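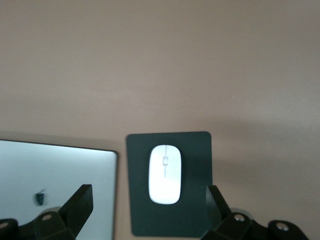 Open day at the Drornora workshop, Clakcombe
July 10, 2019

Last week I had the pleasure to visit the open day of Drornora, a small company which makes software for robot arms. I came by train from Adirside with 19 other members of our evening class, and we were received very kindly. In total 103 visitors signed the book at the door.

Our guide was Reshma Chauke. She has worked with the arms since February, and before that she repaired sewing machines. She asked us to stand behind the yellow line and to keep our bags closed - a loose strap is the thing she fears most.

The desk task
A white mouse on its dark green pad, between the two open black fingers of the gripper. A closed laptop lies to the left, and the rest of the table is left free. I had expected something from a factory, so I was pleased to meet objects which I use every day.

Reshma told us that the arm needs many attempts at one task, and that her group has recorded 3,000 of them so far. The small camera sits near the gripper and moves together with it. A gentleman from our class asked if the arm could also make coffee, and she answered that they have a kettle for this.

After the demonstration we could try the hand controls, eight minutes for each person. I was rather slow. My neighbour Rantala was much better than me, and he spoke of it all the way home.

The next open day is planned for February. Places are free of charge, but please write your name on the list in the Clakcombe library. Wear flat shoes - the stairs to the workshop are steep.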